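Yetunde Adeleke has spent most of the past year listening to a satellite the size of a shoebox. Liltum was built to measure soil moisture from low orbit, and she runs the ground station that collects its data.

"We get six usable passes on a good day," she says. "The longest is 15 minutes. The rest are shorter, and a couple are so low on the horizon that we only get housekeeping data."

The satellite went up in October as one of several passengers on a shared launch. Adeleke's team at Lunumis heard nothing on the first two passes. On the third, a weak signal came through and the batteries were reading normally.

"I had a list of 196 checks to get through before we could switch on the instrument. We did them in order. It took weeks and it was dull work."

The radio, made by Fortin, has given little trouble. The antenna on the station roof has been harder. It froze in January and had to be turned by hand.

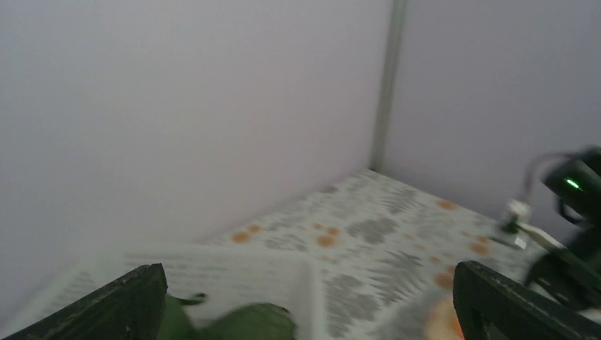 Her next job is Grokix, a second satellite with a larger solar panel and a wider view of the ground. It will fly higher too, and Adeleke expects the passes to be longer.

"I've asked for a second antenna. They've said they'll look at the budget."

Liltum has now sent down 1624 files. She still checks each one in the morning, before the first pass at twenty to eight.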